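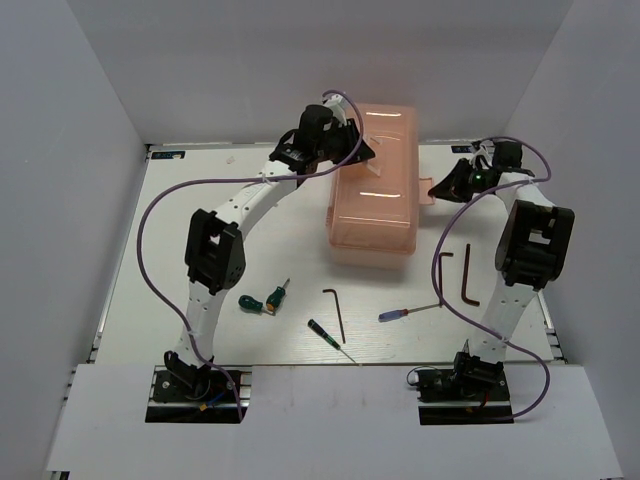

The peach-tinted storage box with its ribbed lid, on a wood-grain work surface.

Small boxes get their big day in Stadham

If you have a drawer full of lids that fit nothing, Stadham is the place to be this February. The old drapery on the main street, built in 1961 and shut for longer than most locals care to remember, reopens its front room for a month-long display and swap devoted entirely to household storage. Yes, storage! Tins, tubs, jars, biscuit barrels, sewing boxes and a wonderful lot of coloured plastic.

The display is the work of Quiambao, the homewares shop two doors up, together with the Plusen repair group. Between them they have gathered 40 pieces from kitchens, sheds and linen cupboards across the district, and the range is a delight. Enamel flour bins sit next to lunch boxes that have clearly done years of school runs. One whole shelf is given over to button tins, each with its buttons still inside, and visitors are welcome to have a rummage.

Translucent plastic gets a wall to itself, and it may well be the favourite. Lit from behind, the oranges, greens and smoky greys glow like boiled lollies — you do find yourself standing there a bit longer than you meant to. Ribbed lids are a theme along this wall too, and so are the little tabs and latches people have loved, cursed and snapped off over the years.

The swap table runs every morning from 10 until noon. Bring a clean container with its lid, take one home. Odd lids go in a separate crate, and the Plusen crew will have a go at matching them up while you wait. They had already paired some 20 orphans before the doors opened, including a casserole lid whose dish turned up in the very next bag.

There is a practical side as well. Zestico, the café at the back of the building, is hosting 2 evening sessions on sorting a small pantry, covering what to decant, what to leave in the packet and how to label things so the rest of the household will put them back. Places are free but the room is small, so put your name down at the counter. The coffee is very good and the date slice is better.

Entry to the display is by gold coin, with the money going towards new shelving for the town's toy library. Enter from the laneway, as the front door is still being painted. Prams and wheelchairs can get in that way without any steps.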